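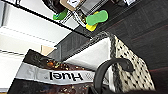 Slide 2: Exam rules at Dalden

Start with the numbers. Dalden College had 309 students sitting mid-years in September, spread over 16 rooms. Phones went in a tray at the door. Smartwatches weren't mentioned in the rules until the second week.

Naltby tried separate desks in the gym. It cost them $3160 in hire fees, and parents complained about the heating. Pause for questions if anyone from a regional school wants to come in.

Slide 3: What students told us

Read the two survey comments, then move on. Main point: they accept supervision if it's explained before exam day. Manole sent its notice home the night before and got 900 emails.

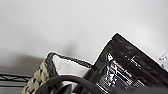 Woven basket with a white liner, near a wire shelf.

Slide 4: Before the next round

Write the rules in plain language. Tell families two weeks out. Let students see the room set-up. Nakeck is using a one-page sheet, copies at the back.

Skip slide 5 if we're past 2:30.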